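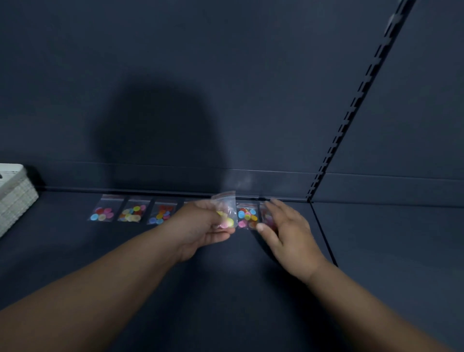
MINUTES, JANUARY MEETING
Jodik Fiction Writers' Circle

Present: Annelies Grabner (chair), Tuấn Giáp (minutes), the regulars, plus two new faces who were brave enough to read on their first night. Welcome!
Apologies: the Bravetti sisters, both down with a cold.

1. Last meeting's minutes
Approved with one correction. The title of Annelies's novella is "Rerix", one word, and it is the name of the city, so I had no business calling it a river. Fixed in the binder.

2. Blog
The circle's blog has had over 2000 visits since fall, and the winter ghost story chain got the most comments of anything we've posted. Everyone was thrilled (me included, I wrote the part with the well). Agreed to run another chain in spring. Each writer gets six days with the story before passing it along. Annelies will write the opening and has promised to leave us a door, a letter or a body to work with.
It was asked whether we should keep the black background with purple text. Long discussion. Two people love it, the rest of us get headaches. Annelies will try a cream background for a month and we'll vote after that.

3. Readings
Annelies read chapter 9 of "Rerix", in which the ferryman's daughter finally gets into the archive. Wonderful stuff. The dialogue has loosened up so much since the last draft! Comments: the guard could come in earlier, and we would all like more of the aunt.
I read a short piece called "Phùng", about a man who inherits his uncle's name along with his debts. Useful notes on the ending, which explains too much. I'm going to cut the last page and see if it still stands.
Both new members read poems. The one about the snowplow got a round of applause and a request to hear it again, so we did.

4. Writing exercise
Ten minutes on the prompt "someone comes home with the wrong coat." Results went from a murder to a very sweet marriage proposal. Three people said they'd keep going with theirs at home. Please bring them next time, finished or in pieces.

5. Anthology
Deadline for submissions stays at the end of February. Any genre, and yes, vampires are fine. One story or up to three poems per person. Send them to Annelies as a plain document with your name on the first page. The question of a cover was put off until we know the title. Suggestions so far: "Lamp Oil", "The Wrong Coat", "Nine Miles of Weather". Bring more!

6. Any other business
Meetings will start at 7 p.m. from now on, to give people time to eat first. Tuấn has the key. Whoever borrowed the rhyming dictionary, please bring it back, the poets are getting restless.

Prompt for next month: a letter that arrives before it was written.

Meeting closed at 9 p.m. and carried on in the parking lot for quite a while.

T.G.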